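Breakfast Table Layout: Project Report
Celeste Villalba
Home and Space Design, Quiroga Hall

For my project I wanted to look at something really ordinary, so I picked breakfast. More exactly, I picked where people put stuff when they make breakfast. My family has argued over the toaster spot for my whole life (my dad wants it by the window, my mom wants it near the plates), and I thought, okay, let's find out if it matters!

My plan was pretty simple. I covered a big work table with brown kraft paper and ran blue tape across it both ways to make squares. The squares are how I wrote everything down. If the plate moved one square to the right, I could put that in my notebook without measuring anything. The tape came out kind of wavy because I did it on a Thursday evening when I was tired, and I thought about redoing it, but a square that's a little crooked is still a square you can point to.

The items were a white two-slot toaster, a toy slice of toast, a pale green plate and a black wire basket. I used play food the whole time. Real bread gets crumbs all over the paper, and I didn't want to go through 80 slices of it.
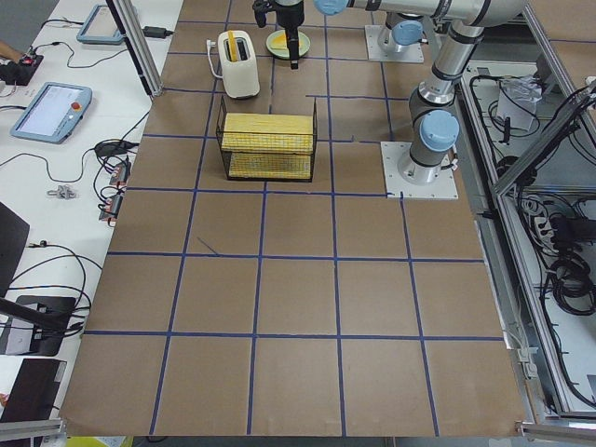 I tried seven layouts in all. In each one a person had to take the toast out of the toaster, put it on the plate and then put the plate down in front of them. I timed it with my phone and wrote down anything they complained about, which ended up being the most useful part. I did 60 timed turns, mostly with people from my hall, plus my cousin when she came to visit in February.

The layouts with the plate right next to the toaster were the easiest for everybody. I expected that. What I didn't expect was how much the basket bugged people! When it was between them and the toaster they reached over it, and a couple of people caught a sleeve on the wire. Moving it one square to the side stopped most of the grumbling. The cord was another thing. Left-handed people liked it on the right, and I only had three left-handed people, so I can't say much more than that.

My times are not perfect. I threw out 31 of the turns from my first week because I kept starting the clock at different moments, and I had to do those over, so the 60 are only the good ones. I'd also like to try it with a kettle and mugs next time, and a smaller table, since most kitchens I've been in don't have this much room.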